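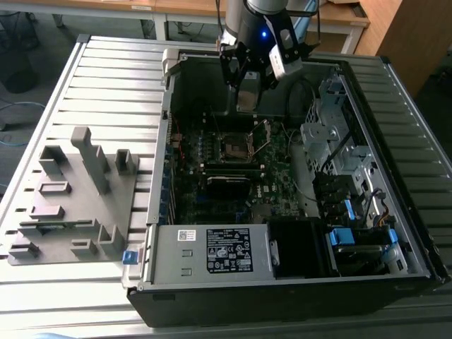 Do you need to buy special thermal paste to put an old desktop back together? A small tube of any ordinary non-conductive paste will do, and the pricey stuff mostly buys you nicer packaging.

3/31/19
By Aino Manninen

I have read a lot of guides on redoing the paste in an old office tower, and most of them read like ads. Drop twenty degrees! Double the life of your machine! I doubt it. If the fan isn't roaring and the computer doesn't shut itself off, leave the paste alone and go blow the dust out. That fixes more hot computers than paste ever will.

Still here? Then check the temperature first. Run any free monitoring tool for a while with the computer doing nothing, then again under load, and write both down. Without those numbers you'll convince yourself it got better because you spent an afternoon on it.

Shut down, unplug the cord and hold the power button for a few seconds. Lay the case on its side and take off the panel. Touch bare metal on the case before you reach in. I don't own a wrist strap. Parisa Rezaei, who edits these pages, does and wants me to tell you to get one.

Unplug the fan and loosen the cooler screws a little at a time, going corner to corner. If the cooler won't budge, twist it gently. Don't yank. Old paste can grip hard enough to pull a chip out of a closed socket on some boards, and bent pins are a miserable way to end the day. 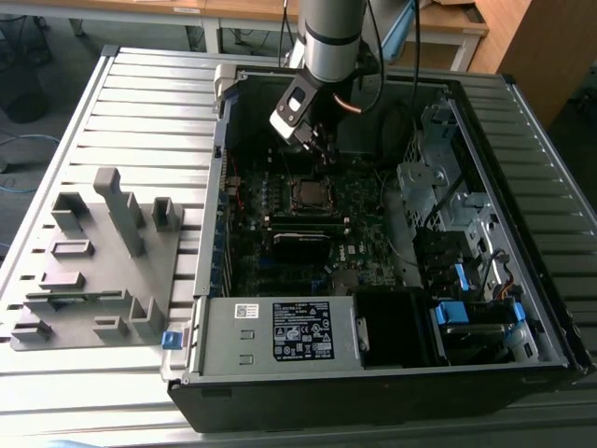
Desktop tower on its side, with the processor in its socket.

Wipe the old paste off both surfaces with a coffee filter and rubbing alcohol, the strongest the drugstore has. Two passes, sometimes three. Paper towels leave lint. The special cleaning kits are alcohol with a label on it, as far as I can tell.

Now the part people fight about – dot, line, cross or spread. I use a dot the size of a small pea in the middle and let the cooler press it flat. Heikki Hämäläinen wrote in to say he spreads his with an old card and gets the same temperatures, which I believe. Too much is messy. Too little is worse.

Set the cooler straight down and tighten the screws corner to corner again, a couple of turns each. Stop when they stop. Plug the fan back in before you close the case, and look twice, as that's the step I have skipped myself.

Run the same test as before, in the same room. A few degrees is a normal result. If nothing changed, the old paste was fine and your problem is dust or a tired fan.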